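3.2 Collecting the demonstrations

I'll be upfront that this was the part of the project I looked forward to the least, and it ended up being the part I have the most to say about! Everything in the Stirkent set was gathered by teleoperation, with one person driving both arms at the same time and the head camera and wrist views being saved along with the joint positions. We kept 1,760 episodes in the end. Leire Prieto and I drove all of them between us, which is why I keep saying "we" (there really were just 2 of us, and our habits are baked into the data, for better or worse).

We started out with a very tidy plan. Each episode would begin from the same home pose, with the objects put back on taped marks, and the driver would do one short job, such as moving a cup or handing a pen from one gripper to the other. The first 145 episodes were gathered that way and I was quite proud of them. Then we trained the small Jundow policy on them and it learned to reach for the marks. It didn't much care whether anything was sitting there. So we pulled up the tape, kept those episodes as a separate split called "fixed," and went back to the table.

From then on we let the layout drift. Whoever wasn't driving moved things between episodes, without telling the driver what the next job would be until the arms were back up. We also stopped clearing away stuff that had no part in the job. Bags, pens, cables, all of it could stay, and I think the set is a lot better for it.
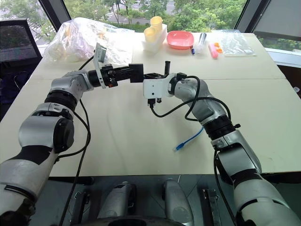

Figure 4. Head camera view of the two-arm station, with the grippers close together over the table and objects toward the far side.

The handovers were the slow part. With one gripper coming in sideways and the other pointing down, it's hard to judge depth from the head view alone, and both of us tended to creep in for the last bit of the move. You can see that creep in the logs as a long flat stretch of almost no motion. I tried trimming it out with a speed threshold (the Camenzind scripts have an option for this) and the policy got worse, closing too early on anything thin. We put the slow stretches back in and left them alone.

Daylight was another thing we argued over. The station is right by a big window and the light on a white tabletop changes all day long. Leire wanted the blinds down and a lamp on. I wanted to leave it, and we settled on leaving it but spreading each job over mornings and afternoons, so no job ended up tied to one kind of light. 700 of the kept episodes are from the morning.

An episode was thrown out only if the driver called it bad before looking at the playback. Fumbles that got fixed within the same episode stayed in, and they're flagged in the Cellinora index so anyone who wants a cleaner set can filter on that field. Section 3.3 covers how we wrote the language labels.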